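Using colour tags and smart folders to sort a big photo library in Plonar

Smart folders are my favourite thing in Plonar, and I say that as someone who ignored them for two years! If you have ever scrolled through a whole library looking for one picture you know you edited in May, this tutorial is for you. We will set up a small set of colour tags, build a smart folder that fills itself, and then use it to export a batch in one go.

You will need Plonar installed and a catalogue with a fair number of pictures in it. Mine has 1,057, but the method works just as well with 100.

Step 1: Decide what your colours mean

Do this on paper first. I use red for "needs work", yellow for "edited, check again tomorrow" and green for "ready to send". Blue and purple I leave free for whatever job is on at the moment (blue is the Ernwood brochure just now). Sum-yee Cheung, who shares my catalogue, wanted a colour for black and white conversions as well, and we ended up using a keyword for that instead. Colours are best kept for where a picture is in the queue.

Step 2: Tag in the grid

Open the Library tab and press G for the grid view. Drag the thumbnail slider up to 160 so you can judge sharpness without opening every file. Click the first picture, hold Shift, click the last one in the run, then press a number key from 1 to 5 to give them all the same colour. Press 0 to clear it.

Turn on Auto-advance in the View menu while you are at it. Each time you press a key, Plonar jumps to the next picture, and you can fly through a shoot!

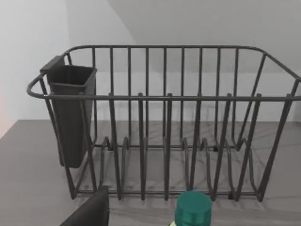 Step 3: Make the smart folder

Right-click on Folders in the left panel and choose New Smart Folder. Give it a name you will still understand in six months. Then add two rules:

Colour tag is Green
Export status is Never exported

Set the drop-down at the top to Match all. If you leave it on Match any, you will get every green picture plus everything you have never exported, and in my catalogue that is nearly the lot.

Click Save. The folder fills up straight away, and from now on it looks after itself. Tag something green and it appears. Export it and it drops out again. I still find that very satisfying.

Step 4: Add a second folder for close-ups

Smart folders can read lens data too, so you can gather your close work in one place. Make another one with the rule Focus distance is less than, and type in 2 with the unit set to metres. Pictures with no distance recorded are left out, so add a second rule, Keyword contains close-up, and this time do choose Match any.

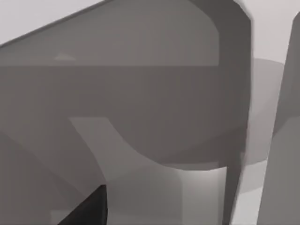 Close-up view, grey on grey

Step 5: Export the batch

Open your green folder, press Ctrl+A (Cmd+A on a Mac) and choose Export. Pick a preset, or make a new one and tick Remember destination. When the progress bar finishes, press F5 and the folder should be empty.

If a few pictures stay behind, look for a small padlock on the thumbnail. Locked files can be exported, but Plonar won't update their status. Unlock them from the Photo menu and run the export again. Thanks to Oliwia Marciniak for writing in with that one!

Next tutorial: sharing smart folders between two computers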